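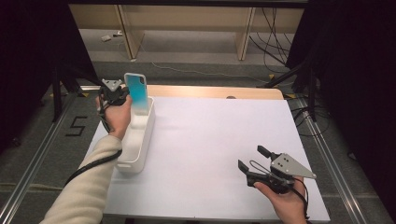 A phone standing in a white plastic box.

The Street's Unpaid Mailroom
Posted by Anwara Kumarasinghe, Oct 21, 2019

I signed for a bathtub last week. It wasn't my bathtub. I'd been on the phone to a client about whether her catalogue copy should say "grey" or "storm", and there was a man on my porch with a clipboard and a pallet jack asking if I was number 95. I said number 95 was across the road. He said number 95 wasn't answering. I said, in a voice I'm not proud of, that he could put it in the carport.

When I left the office to write from home, people warned me about loneliness. They warned me about biscuits and about the couch. I bought a Nurkell desk and a decent chair and I put a lock on the biscuit tin (well, a rubber band). The thing I should have been warned about is that once you work from home, everyone else's online shopping becomes your second job.

It began in March with a small box for the Biswas family next door. The Filix driver was new then and still ran up driveways. He knocked, I answered, and I've thought about that moment a fair bit. You could see him noting it down somewhere behind the eyes. From that day he stopped trying the other houses first. He doesn't even slow down at them now, he pulls straight in at mine and starts unloading for the whole end of Trondham Street.

I should say I like my neighbours. They're lovely when they come round to collect, and that is part of the problem, because they come round at six when I'm trying to drain pasta, and then they stay to tell me what's in the parcel. I know who on this street is regrouting. I know who has given up on regrouting and bought a very large bath mat. Mrs Biswas once opened a pair of curtains in my hallway, decided against them, and asked if the driver could take them back from my place, seeing as he'd be there anyway.

The cost of all this is hard to explain to someone who has worked in a building with a front desk. A delivery takes a minute. Getting back to the sentence you were in the middle of takes a good deal longer, and some of them I never did get back to. I had a piece of roughly 2,000 words due earlier this month, for a client who sells garden sheds, and I wrote it in scraps between knocks. The client's only comment was that it felt "a bit breathless". It did. I'd been up and down the hall all morning holding other people's cat litter.

So I've made some rules. I'm telling you about them in the hope that writing them down will make me keep them.

First, the door is closed to parcels before lunch. I put a sign up saying so. The driver read it, knocked, and asked me if it applied to him.

Second, if I do take something in, it lives in the carport and not in my workroom. For a while I had boxes stacked behind my chair, and on video calls I looked like somebody fleeing the country.

Third, anything that needs two people to lift goes back on the truck. This is now known in our house as the bathtub clause.
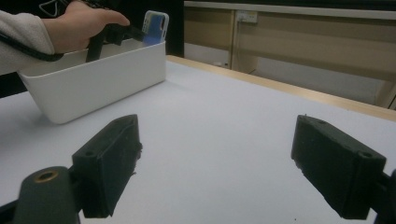

Don't your neighbours get offended when you say you won't take their parcels?

Most of them hadn't realised it was happening so often. I told them which part of the day I'd be around for deliveries, and all but one changed their instructions to "leave behind the bins". The other one brought me a lemon tree, so I let him off.

That was the part I'd put off for months, by the way, the telling people. I'd built it up into a terrible scene on the footpath. In the end I sent a message to the street group while standing at the kettle, and the replies were all thumbs and one question about whether I'd seen a missing recycling bin. My husband pointed out that I could have sent it in autumn. He works in an office. He gets his parcels from a woman named Trish at reception and thinks they come out of the wall.

Mornings are better now. I've finished the sheds and started on a job about guttering, which has its own excitements. I still look up when I hear the van, the way a dog does, and once or twice I've gone to the window to see whose house he was stopping at and been a bit put out that I didn't know what was in the box.

The bathtub is still in the carport. Number 95 came over to look at it, agreed it was a very good bathtub, and said their plumber can't start for another fortnight. I've put a tarp over it – the neighbourhood cats had begun taking an interest.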